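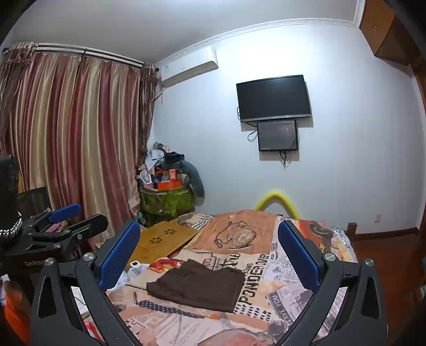
Books & Letters

Railway clerk's diaries to be published in two volumes

The diaries of Lindalva Rocha, who kept a daily record of her life as a booking clerk in the port town of Olivach, are to be published for the first time by the Jedard Press.

The first volume is due out in July. It covers her early years in the ticket office and the long illness of her mother, and ends with the move to the house on the hill where she wrote most of the later entries. No date has been set for the second.

Rocha filled 16 notebooks, nearly all of them bought from the same stationer near the harbour. She left them to her nephew, Valdir Teixeira, with a note asking him to read them before deciding what to do. He kept them in a wardrobe for eight years.

"I read the first one and put it back," said Mr Teixeira. "It was mostly trains and the weather, and what my grandmother would and would not eat. Then one winter I was off work with my back and I read the lot."

He took the notebooks to the Lodhi Library, where they were catalogued by Octavio Quiroga, the keeper of manuscripts. Mr Quiroga said the library receives several diaries a year, and most of them stop in February.

"She missed very few days," he said. "When she did miss one, she went back and wrote down what she thought she would have said. She marks those entries with a small cross in the margin, so you can tell." 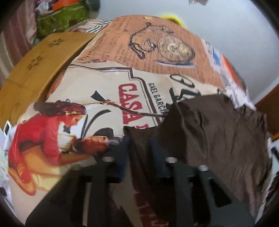 Printed sheet with a vintage-style design of a woman in a red dress holding a long rifle.

The diaries have been edited by Sadia Memon, who has cut the text by a little over half. Most of what has gone is household accounts and train times, although she has kept one full month of each so that readers can see how the pages looked.

Names have been a harder matter. Rocha wrote freely about her neighbours and about the men she worked with, and used initials only when she was angry. Ms Memon wrote to every family she could trace. Four asked for changes, and in each case a name has been replaced by a single letter. One family asked for a passage to be put back after it had been taken out. It concerns a borrowed ladder.

"They had been telling that story for years and wanted it in print," Ms Memon said. "Her version is different from theirs, but they were quite happy with that."

The entries are short, and many were written at the ticket window between trains. One, from a wet spring, reads in full: "Fog until eleven. Sold a return to a man who plainly had no wish to come back. Mother ate half an egg." Another records a dinner given by the station master at which the fish was served cold and the guests were too polite to mention it. She mentions the fish again the following week, and once more at Christmas.

There is little about public events. A change of government gets one line, and a strike that closed the line for a fortnight is noted chiefly for giving her time to wash the curtains. She was more interested in how people spoke, and often wrote down whole conversations heard through the glass.

Janaína Arruda, who teaches life writing at Proltora College and has read the proofs, said the book would be useful to historians of the railway but that she hoped it would be bought by other people too.

"You get very fond of her, and then she is unkind about somebody for a page and a half," she said. "I would not have wanted to be her cousin."
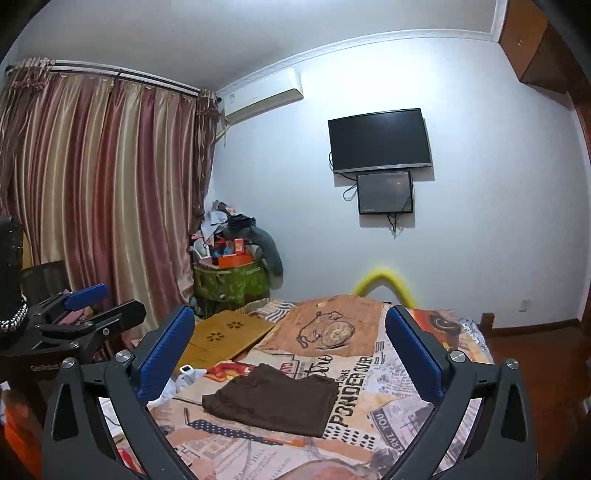 Newspaper-style lettering on a bedspread, with the words "Ponder Over".

The notebooks will stay at the Lodhi Library, which has made copies for the reading room. The originals can be seen by appointment. Two are too fragile to be handled, one of them having been left on a windowsill, and will be shown only under glass.

Mr Teixeira will read from the first volume at the library on Saturday at 3 pm. Ms Memon will also speak. Entry is free but places must be booked at the front desk. The Jedard Press said the book will be sold in hardback, with a map of Olivach as it was when Rocha worked there and an index prepared by the editor.

Mr Teixeira said he had started a diary of his own after finishing his aunt's, and had given it up.

Home News Books & Letters Music Stage What's On Contact

We use cookies to remember your settings and to see which pages are read. You can change your choice at any time. Accept Manage cookies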